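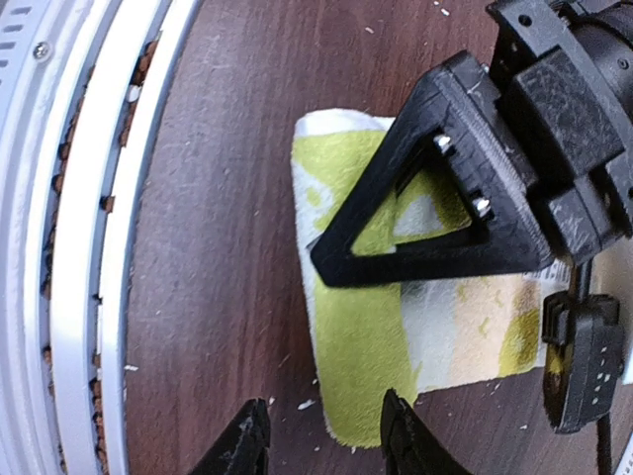
Wrist view, folded towel on the table, fingers open, white appliance at left.

August, evaluation of the Stistel gripper kit, second notebook entry. Started 9.40.

Kit is on loan from Bredberg until the end of the month. Gregor wants a yes or no before then, with the price for three arms. I write here what I did so Niall can repeat it on his side without asking me everything.

Mounting. The manual says to set the wrist bracket first and the cable after. I did it in the other order and had to open it again, so please follow the manual. Bracket holds well. The printed surface takes scratches quickly, but I do not see this as a problem for us.

Task for today: approach the folded towel from the near edge, close, lift 18 cm, hold, put back on the same place. Default closing force, then one step lower. I fold the towel by hand before each attempt, always the same way, label to the right.

Results, default force: 41 attempts, 24 good lifts. Most of the failures were the same kind. The finger goes on top of the fold in place of under it, and pushes the towel away over the wood. Two times it took only the upper layer and the towel opened in the air. I counted this as failure, but Szymon counted it as success in his sheet last week, so we must agree on one rule before we compare.

One step lower force: stopped after a few attempts, towel slips out. Not useful for terry cloth. Maybe for thin napkins, to be tried.

Software (Stina, the version which came with the kit). Installation was without trouble. The wrist picture arrives steady, but the preview window forgets its size each time I restart. The calibration page asks for the table height in millimetres and shows it after in centimetres. I reported this to Kenneth Cruickshank at Bredberg, he answered before lunch that it is known.

Compared with the Stüber fingers we have now: Stistel is slower to close, and much quieter. Tips are narrower, this should help at the fold if the approach angle is right. I think our angle is too steep. Struan suggests to come in lower and drag a little before closing.

To do:
- lower approach, same towel, same count
- wipe the table before starting, there are crumbs on it
- ask Bredberg for price of spare finger tips, it is not in the offer
- agree with Szymon about the upper layer rule

Stopped 16.15. Arm parked, kit left mounted.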